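Last updated: April

So my job changed this spring and a few of you asked what "the robots are coming to the warehouse" looks like from the inside. I have a coffee and a long train ride. Thread.

I work in returns at Plello. You order a lamp, you hate the lamp, the lamp comes to me. I open the box, decide if it's sellable, and put it in one of 10 bins. I've done that for years and I'm good at it. My thumbs are bad at it, but that's another thread.

In winter they put in two picking arms from a company called Rukano. We got a meeting with donuts and a slide that said "Working Together." I have been to enough meetings with donuts to be nervous!

First thing I learned: the arms are slow. Like, you could eat a sandwich slow. A decent person on my line clears 100 items before lunch and doesn't brag. The arm was nowhere near that in its first month, and it stopped dead every time it met a padded envelope.

Padded envelopes are still mine, by the way. So is anything in a sock. People return things in socks.

Second thing: it doesn't stop for lunch, it doesn't call in, and it runs all night. So when I come in at 6 a.m. the easy stuff is gone. All the nice square boxes, sorted. What's left on my bench is the weird pile.

That's the part I wasn't ready for. I used to get an easy box, an easy box, a weird one, an easy box. Easy boxes were where you thought about dinner or talked to the person next to you. Now it's weird, weird, weird, for eight hours. I go home more tired and my lift count is lower. Try explaining that to a scheduler.

We did bring it up. The target used to be one number for everybody, and it was set back when the easy boxes were in the mix. It took a month of complaining, but they split it, so now a hard item counts more than a plain one. Best thing that's happened to us all year and it wasn't on the slide.

People ask if anyone got fired. On my shift, no. But two people left and those spots never got posted, so you can do your own math. I'd like the company to just say that out loud. We can see the empty benches.

Third thing, and this is the one I get the most questions about: there's now a job where you teach the thing. It's called demonstration work. You hold a pair of grippers, one in each hand, and you do a normal task with them instead of with your fingers. Open this, close that, pick up the other thing. Then you do it again. Then you do it again.

I put my name in because it paid a bit more and there was a chair. (There's a chair nearby. You don't get to sit in it much.) The training is run by an outfit called Bosman, and they count your good takes. My first full batch was 201. I was weirdly proud of that.

Doors are the task everybody groans at. You'd think opening a locker is nothing, but with your own hand you're making tiny corrections the whole time and you never notice. With a gripper in each hand you notice ALL of it. 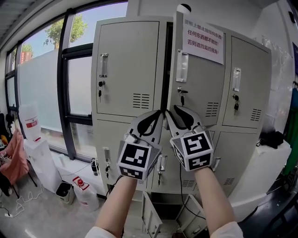
Posted by the returns bench, 4:40 p.m.

Two grippers on one door edge, that's the stuff. If you squeeze with one and forget about the other, the door swings off somewhere else and the take is no good. And most of those doors have a key dangling from the lock, so you get to think about the keys too.

My wrists like it better than boxes. My brain is split. Some days it's kind of peaceful, and some days I'm very aware that I'm showing a machine how to do something a person gets paid for.

I asked about that straight out. The answer I got was that the total for the whole project is 2,870 good takes per task and then they move on to a new task. So the work keeps going as long as there are tasks. I wrote that down word for word because I want to see how it ages.

What I'd tell anyone whose workplace is about to do this: ask early what happens to your target when the easy work goes away. Ask if the teaching job has a real title and a real pay grade, or if it's a "special assignment" (mine was, until we pushed). Get it in an email.

And learn the software, even if it's ugly. Ours is Irnivix and it looks like a tax form, but the people who can clear a jam in it are the ones everybody calls now. I'm getting there. I cleared one by myself last night and did a little dance by the conveyor.

Okay, my stop's next. Ask me stuff and I'll answer after dinner – except about the socks, I have no answers about the socks.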